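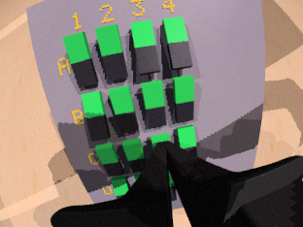 Home Courses Fees About us Contact

About Cullo

Most evening schools say they will change your life. We teach bookkeeping, and we doubt it changes anyone's life very much. It may change how you feel in December, when the accounts are due.

Raimonds Mets started Cullo after paying for a course that was mainly slides about confidence. He still has the certificate. Our own classes stop at 21 people and run for 60 minutes – we have yet to see anyone learn VAT in the second hour.

We don't publish a pass rate. Schools choose who sits the exam, so the figure tells you less than you'd think. Ask to sit in on a class instead. There is no charge, and you can leave halfway through.

Our rooms are on the first floor of Cara House, above Fashola Printing. The lift is slow. Software firms offer us free licences now and then – we mostly say no, and teach on paper first.

Filed under: Who we are, Evening classes
3 comments | 21 shares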